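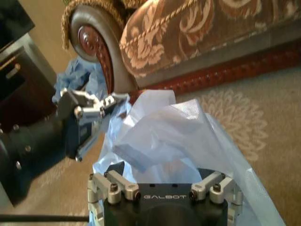

OK, slide two, the bag fault. We called it the Reva stall, after the unit that did it first, and it cost us most of September. The left gripper has a corner of the blue plastic pinched, just a thin strand, and that was always where the trouble began (thin film is awful to hold!). The fingers would close, the force reading stayed near zero, and the software decided it had missed and squeezed harder. We logged 79 stalls in 422 runs, and in 3 of them a motor overheated. Pause here, let people groan. Then the fix: cap the retries at two, stop, call a person over. Next slide is the motor colour chart.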